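The Planner That Learned to Wait

When Lowri Watkins joined Estham two years ago, she was asked to make the robot faster. She began by making it stop more often.

Her group writes Clolia, a planning program for taking apart old office computers. The first version made one long plan from a single look and followed it to the end. It worked well in simulation and badly on the bench. Cables were the reason. After any part is lifted, the cables lie in a new place, and the plan is already old.

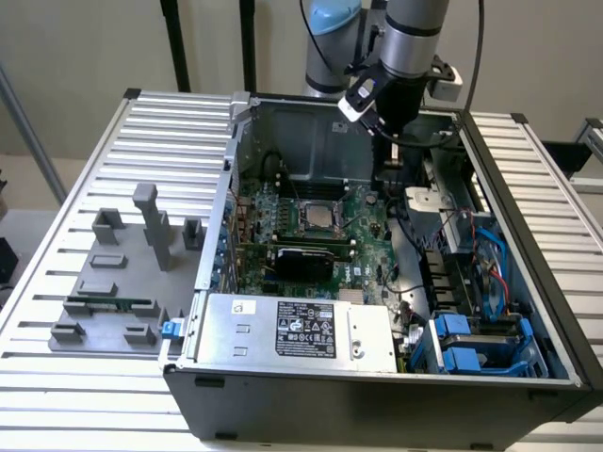
Clolia now plans only 2 moves ahead, then looks again. Each part found by the vision software gets a score for how sure the program is, and a low score sends the arm to a second viewpoint before anything is touched. A green board is easy to separate from bare metal. The blue and red cables hanging toward the drive cage are harder, and because the small camera rides on the gripper, the planner must also choose where to look from — a good grasp pose is often a poor place to see.

Watkins keeps a log of every refused move, 2805 of them by 10/29/23. She reads it more carefully than the list of successes. "A refusal tells me what the model believed," she says. "A success can be luck."

The next release, called Jalar, will share these refusals between work cells, so that a doubt met in one cell can be used in another.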